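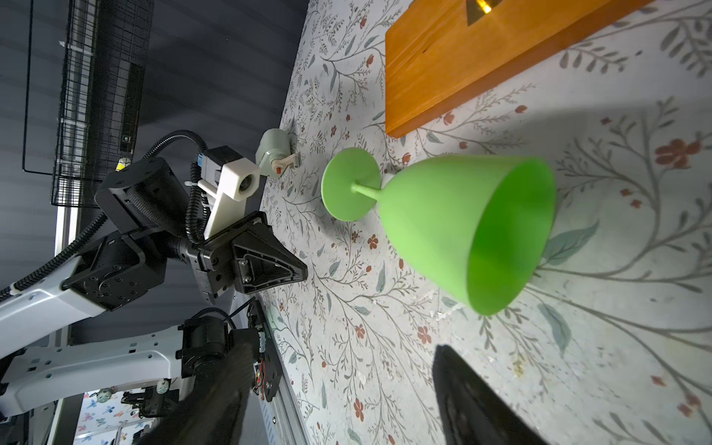 Most of the money in a small two-arm setup goes on the arms, and most of the trouble comes from everything else. Before you ask for a quote, write down the jobs you want done and the actual things that will be picked up. Catalogue payload figures tell you very little about a light plastic wine glass on its side, where the fingers have a thin stem, a flat base and a wide bowl to choose from. Gather the items first, measure the narrowest and widest part of each, and take those sizes to the supplier.

The tips below come from fitting out the bench at Prekov and a second one at Brutgate the following April.

Set the table before you set the budget
Measure the table, then mark the reach of each arm on it with string and chalk. Leave 15 cm clear at the back for anything that will stay put. If the arms will share the middle, mark the shared patch as well and check that both can get out of it without crossing.

Buy rail by the length
Aluminium rail is cheaper uncut. Order 2 lengths more than the drawing says and cut them yourself with a fine-toothed blade. Deburr the ends with a file. Slot nuts disappear, so buy a bag of 100 and keep it in a lidded tub.

Allow for cameras early
A wrist camera needs a bracket, a cable and a free port on the computer. Printed brackets are fine for this, but price in a spare of each, plus the screws. Marek Kováčik, who built the Prekov bench, prints them in pairs and writes the date on the inside face with a marker.

Cables
Corrugated conduit keeps wires out of the joints. Move the arm by hand to its furthest reach with the power off and measure along the outside of the bend, then add a hand's width. Cut it too short and it will pull at the connector. Label both ends of every lead before it goes into the conduit, using tape that peels off clean.

Cover bare boards
Any circuit board near the table edge should have a cover, even a cheap one. A sandwich box with a notch cut for the wires will do until the proper one arrives.

Cloths
Use patterned cloths as well as plain if the arms will end up working in real kitchens. Cotton ones from a market stall do the job. Pin or clip the corners underneath, and iron out the fold lines first, as a raised crease will tip a narrow base.

What it came to
Our sundries for the Brutgate bench, leaving out the arms and the computer, came to 954 euros. Rail and brackets were the largest part. Dario Ferri had allowed half that, and the difference was nearly all cable, connectors and postage. We now put a separate line in the plan for each of those.

Finger pads wear out and are worth ordering with the arms, as posting them separately costs more than the pads do. Flilanska sells them in sets. Check the hole spacing against your own gripper before paying, and keep one old pad as a pattern.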